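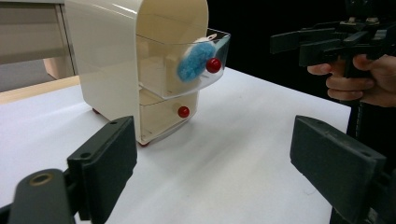 Bendbridge Community Church moved its Sunday school register from paper to a database in January. Dragica Stojanovska, the church administrator, spent most of the winter on the transfer.

The old system held 600 cards, one per child, going back to the first congregation on Zadosen Road. She found that 143 of them were duplicates, mostly children re-entered after a change of address. "Two cards would have the same date of birth and a different spelling of the surname," she says. "I merged those only when a parent confirmed it. Otherwise both stayed."

The current register lists 134 children in five age groups. Each record has a consent form, an allergy field and the names of the adults allowed to collect. Stojanovska considers the last field the most important. It was previously a note on the back of the card, and the notes were not dated. "If a note had been crossed out, you could not tell when, or by whom. Now every change carries a time and a login."

Wubit Kassa leads the youth work and has 17 leaders on her rota. She was against the change at first. Her objection was to the check-in procedure, which added a step at the door between the ten o'clock service and the start of classes. "We had a queue down to the Ghaffari Hall on the first two Sundays," she says. The fix was a second check-in point by the side entrance and a printed list for each group — the list is produced on Friday and goes in the shredder on Monday.

Access is limited by role. Leaders see their own group, Kassa sees all five, and the pastors see attendance totals but not medical details. Stojanovska reviews the logins each term. Two had to be closed in the spring after leaders moved to the Zasero congregation.

Kassa would still like attendance for the midweek club to be kept in the same place. At present it is a separate sheet with different group names. Stojanovska says the work is planned for the summer break, when the classes stop for six weeks. "The group names have to be settled first," she says. "I have asked for them in writing."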